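Working upstairs

28 Apr 2020

I said I would write something about the lighting upstairs, and I have put it off long enough. For anyone new to this blog, I moved to the mezzanine at Majumder last year, after a long time at a desk on the ground floor. Most of what I have to say is about the ceiling.

Downstairs you forget a ceiling is there. On the mezzanine it is close, it is white, and it takes up a good part of what you see when you look up from your work. In my first week I kept noticing it. There is a wide white beam that curves across the room, and my eye followed it every time I stopped typing. After a month I had quit doing that.

The lights come in two kinds. One side has a lower ceiling with rectangular panels set into it in rows, the usual office type, with a gray vent in between. The far end has black dome pendants. When the move was planned, the first drawing had panels everywhere. The pendants were added later, from a supplier called Prerari, and they cost $415 each with shipping. I thought that was too much for a lamp and I said so in the meeting. I still think it was a lot, but I like them more than I expected to.

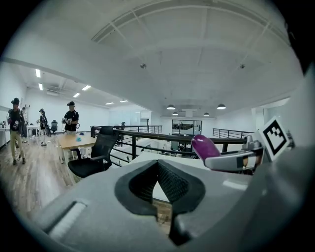
The mezzanine at Majumder, with the pendants at the far end.

The panels are better for work on paper. If I have a printout to mark up I sit on the panel side, and I don't need a desk lamp. For the screen I like the pendant end, where I get less glare on the monitor. I tried both with the same monitor and the same chair over two weeks, and by the end I had moved my things over to the pendants for good - except on days with a lot of printouts.

Noise is the other thing people ask me about. An open floor with a hard ceiling carries sound, and up there you hear the stairs, the printer and every phone. We talked about acoustic tiles. Banura quoted us $1,310 for one section, and the quote did not include moving the sprinkler heads if any were in the way. We have not done it. Soft headphones have been cheaper so far.

It also gets warm. Heat goes up and the mezzanine is where it ends up, so in the afternoon I was usually a layer lighter than the people below. I brought in a small desk fan from Minoler, 148 pages of manual in every language you can think of, and it has 2 speeds. The low one is quiet enough to leave on during a call.

If you are planning a space like this, I would spend time on the lights before the furniture. Desks can be pushed around later. Wiring for a pendant is a different job, and ours needed an electrician back a second time when the desks ended up farther left than the plan showed.

Someone asked in the comments about blinds. I don't have a good answer yet. I have samples in two shades of gray and want to see them against the afternoon sun before I pick one, so that will be a post for May.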